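Surfaces and Finishes, Handout 3: Why Coatings Wear Out

Hi everyone. These are my notes from the session on wear, tidied up a bit and with a few things added that I forgot to say out loud. You don't need to memorize any of it. Read it once before the workshop and bring the sheet with you, as we'll be using the terms.

What a coating is for

I like to start with the boring question: why bother putting anything on a surface at all? Most of you said "to make it look nice," and sure, that's part of it. But paint on a steel shelf is also keeping air and water away from the steel. The varnish on my kitchen table is there so that coffee stays on top long enough for me to find a cloth. A coating is a thin layer that takes the beating for the thing underneath, and sooner or later it gets used up. I think of it a bit like the tread on a tire.

Three words we'll keep using:

Substrate – the stuff underneath. Wood, metal, plastic, plaster, whatever you're coating.

Adhesion – how well the coating hangs on to the substrate.

Cohesion – how well the coating hangs on to itself.

People mix up the last two all the time (I did for years). If paint comes off and leaves clean bare metal behind, the adhesion failed. If it splits in the middle of its own thickness, so there's still paint on both halves, the cohesion failed. You fix those two problems in very different ways, so please look at both sides of a flake before you decide anything!

The main kinds of wear

Scratching. Something hard and narrow drags across the surface and leaves a line. One scratch is mostly a cosmetic problem unless it goes all the way through. Once it does, moisture has a way in, and on steel you can get rust creeping sideways under paint that still looks fine from the top.

Scuffing. Lots of small, light contact spread over an area. It often shows up as a cloudy or lighter patch, and the coating may still be nearly full thickness under it. Some scuffs are really just material rubbed off from the other object, so try a damp cloth and a little dish soap before you call it damage. I once spent a whole afternoon sanding a door that only needed washing.

Wear-through. The same spot gets rubbed until the coating is gone. Look at the border. A ragged, speckled edge, with little islands of coating still holding on, is common when a layer has been rubbed away bit by bit. A crisp edge with a lip you can catch a fingernail on makes me think of peeling, and then I go back to the adhesion question.

Chipping. A knock takes out a piece in one go. Corners and edges get the worst of it, partly because they stick out and partly because wet paint pulls back from a sharp edge as it dries. The layer was thin there from day one.

Scratches, cloudy scuffing and a worn patch with a ragged border can all turn up on one piece, and the sloping sides and floor of this gray bin have the lot. 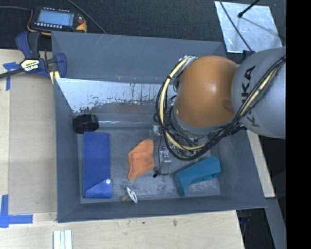
How to look at a worn surface

Get the light low. A lamp straight overhead hides nearly everything. Hold a flashlight almost flat against the surface and move it slowly, and suddenly every dent and ridge throws a shadow.

Touch it, if it's safe to touch. Your fingertips will pick up an edge that your eyes slide right over.

Write down where the wear is before you write down how bad it is. Location tells you a lot. Wear at hand height on a door means hands, wear along the bottom means shoes or a vacuum cleaner, and wear in one odd spot in the middle usually means you should go and watch how people use the thing.

Please don't clean anything until you've made your notes. (Yes, I know what I said about the dish soap. Notes first, then soap.)

Repair or leave alone?

My own rule is pretty lazy. If the substrate can look after itself, and nobody minds the look, I leave it. Bare aluminum indoors will be fine for ages. Bare mild steel in a damp shed won't, and I'd deal with that before the next rainy spell.

If you do repair, feather the edge first – sand outward from the bare spot until you can't feel a step. Start coarse, finish fine. Then wipe off the dust, let it dry fully, prime the bare part and build up thin coats. One thick coat will sag and stay soft for much longer than you'd like.

For the workshop

Bring one worn object from home, small enough to carry. An old pan, a toolbox lid, a chair leg. We'll be in room 76, and the sample panels will be on the side bench. The Tatomcombe set is painted steel and the Jandale set is varnished pine. Pick one panel from each, fill in the wear sheet, and add a rough sketch showing which way the marks run. Sheets go in the tray by the door when you leave.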